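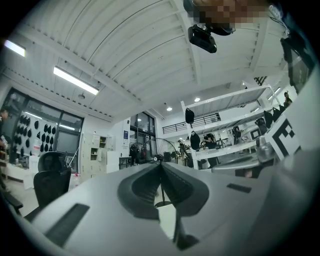

Round base of the standing fan, on the floor.

May, 16:40. Drying test for the Clenach paste, second batch.

Yesterday I mixed 18 g of starch in cold water and heated it slowly. It became thick after 4 minutes, earlier than the first batch. I passed it two times through the sieve, but small lumps stayed.

I glued 10 strips of the Swai paper on gray board. At 10:00 three strips had lifted at the corners, all from the thin side of the sheet. Sharon Mwaipopo thinks I brush too wet – she may be right, in Brilville they let the paste rest overnight before use.

To do: same recipe with 19 g, rest one night, weights on for longer. Ask Rovow for the price of the finer sieve.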